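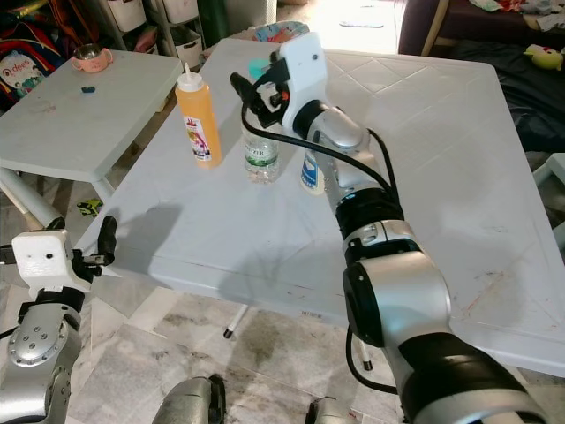 Robot fault testers wanted — paid, Wiltesham, 12 spots

Hi! I'm Marichka Marchuk and I run the fault testing at Vonanix. We make the control software for a two-armed home robot, the kind that tidies tables and opens and shuts doors, and I need people to come in and help me work out why it sometimes won't let go of things.

First, what went wrong. In early November one of our arms took hold of a cupboard handle, the operator hit release, and the gripper stayed shut. Then the arm started its move back home with the handle still in its fingers. The stop button worked fine and no one got hurt, but the cupboard door came off at the hinge and the operator (me, so I can be as rude about it as I like) took a good two seconds to hit that button. Two seconds is a long time with an arm pulling on something.

So I went back through the logs. We have 1145 sessions saved and the late release shows up in 287 of them, mostly so short that you'd never notice. It likes doors and handles, and bottles a bit less. My colleague Nazar Hrynyshyn thinks it's the cable at the wrist getting tugged when the arm folds. I think it's our software dropping the release command when both arms are busy. We've had this argument over a lot of lunches, and more sessions with fresh hands on the controls should settle it.

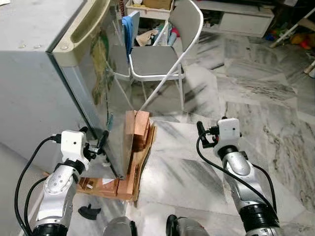 You'd be driving both arms from a control stand, doing ordinary house jobs like moving bottles and cups around or opening and closing a fridge door. Every time the gripper feels slow or sticky, you say so out loud and I write it down. There will be somebody next to you with a hand on a second stop button the whole time, and the arms run at reduced speed until we've found the fault. You stay outside the taped line while they're powered — please don't apply if you think you'd be tempted to lean in and help!

No robot experience needed. I'd love a few people who've never touched one, and a few who've run machines for a living and have strong feelings about stop buttons. You need to be over 18, OK with standing for most of the session, and comfortable telling me that something feels wrong even when I'm looking pleased with it.

Pay is $135 per session, lunch included. Sessions run three hours with a break, and you can sign up for one or two. We're in the Stoltisard building, second floor, and the elevator works again.

To apply, send me a few lines about yourself through the contact form by Nov 21, 2021. Tell me which hand you write with and whether you've used a game controller much. Put "sticky gripper" in the subject so it doesn't end up with Nazar's parts orders.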